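Datasets > Satire > Landness Headlines

8 August 2018, by Roswitha Thiele

# Landness Headlines

1,489 spoof sports stories from the Hodmont fanzine, all typed up at last! Each has a headline, a body and a made-up league table.
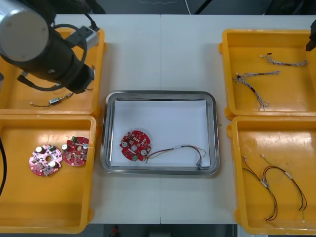 ## What's in it

- `stories.csv`: one story per row
- `teams.csv`: 54 daft club names (Dollum Wanderers is my favourite)

Asuka Minami tagged every joke by target: referees, pies, parking. Do try the pies! 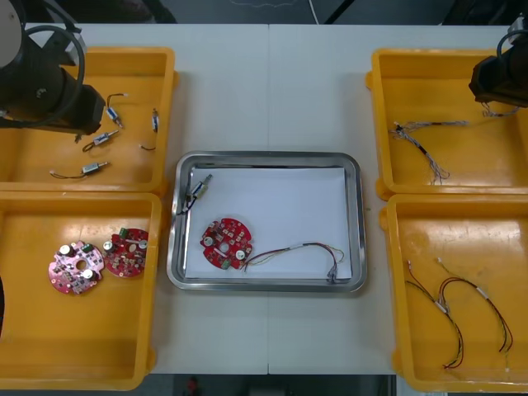

Two arms over the table, with yellow bins either side of a metal tray.

## Licence

Share freely, and please credit Hodmont.

Tags: Satire, Football, Text data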